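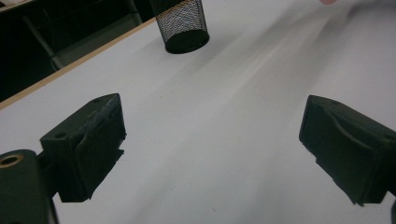 Ayana Asfaw asked, on reading the first issue of this section, whether an operator who has already recorded with the earlier tool may go straight to the recording steps. The answer is no. The Godinho method compares one operator's demonstrations with another's, and the comparison holds only where every operator has completed the checks in 4.1 and 4.2 in the order given.

## 4 Preparing and recording demonstrations with the hand-held gripper

This section applies to all operators contributing to the Godinho study at the Sekatcombe and Fleltcombe sites. It should be read together with Section 3 (Charging and storage) and Section 6 (Transfer of recordings).

### 4.1 Checking the tool

1. Switch off the recorder before handling the fingers.
2. Examine both fingers for cracks, in particular near the screw holes. Light scratches and worn patches on the outer faces are acceptable and need not be reported.
3. Open and close the gripper fully, three times. Movement should be smooth over the whole range.
4. Close the fingers and look along the line where they meet. If one finger sits forward of the other, loosen its fixing screws, align it and tighten again by hand.
5. Wipe the lens with the dry cloth supplied.

> **Caution.** The threaded inserts in the gripper body are set into the printed material and will pull out if a screw is forced. Do not use a powered screwdriver. A tool with a loose insert must be withdrawn and passed to Armindo Valente for repair.

**Note.** Fingers are replaced in pairs. A new finger fitted opposite a worn one changes the width at which the gripper closes, and the recorded width will then be wrong for every demonstration that follows.

### 4.2 Setting the opening width

1. Switch on the recorder and wait for the steady light.
2. Open the gripper as far as it will go and hold it still until the first tone sounds.
3. Close it with nothing between the fingers and hold it still until the second tone.
4. Enter the two readings on the session sheet.
5. If either reading differs from the previous sheet by more than 3 units, repeat from step 2. Should the difference remain, stop and inform the site lead.

The site lead at Sekatcombe is Lurdes Lobo. At Fleltcombe it is Itsuki Murakami.

### 4.3 Recording

1. Place the objects for the task on the table in accordance with the layout card.
2. Hold the tool above the table with the fingers open. Both fingers must be in view of the camera from the first moment of the recording to the last.
3. Press the trigger button once to begin.
4. Carry out the task at an even pace. Pauses are permitted, and should not be removed afterwards.
5. Return to the open position and press the button again.
6. Mark the attempt on the session sheet as complete, failed or void.

Failed attempts are kept. They are used in training the second stage of the model and must not be deleted at the site. An attempt is void only where the recorder stopped, the wrong layout card was used or the tool was put down before the end.

> **Caution.** Do not press the fingertips against the table to steady the tool. The load passes into the brackets and may shift the alignment set in 4.1.

### 4.4 Number of demonstrations

Each task requires 500 complete attempts before it is released for training. Attempts marked failed do not count towards this number. The set used for the results in Appendix B contains 2738 recordings over all tasks, failed attempts included.

In that work, the policy trained on recordings from both sites performed better on the Plorkton arm than either single-site policy. The gain was largest in tasks that call for a narrow opening. Rodrigo Abreu has since repeated the test with the February recordings left out, and the order of the policies did not change. The effect of operator experience was not measured and no conclusion should be drawn about it.

### 4.5 Ending a session

1. Repeat 4.2 and enter the closing readings beside the opening ones.
2. Switch off the recorder.
3. Return the tool to its case with the fingers open.
4. Sign the session sheet and leave it with the site lead.

Recordings are transferred as described in Section 6.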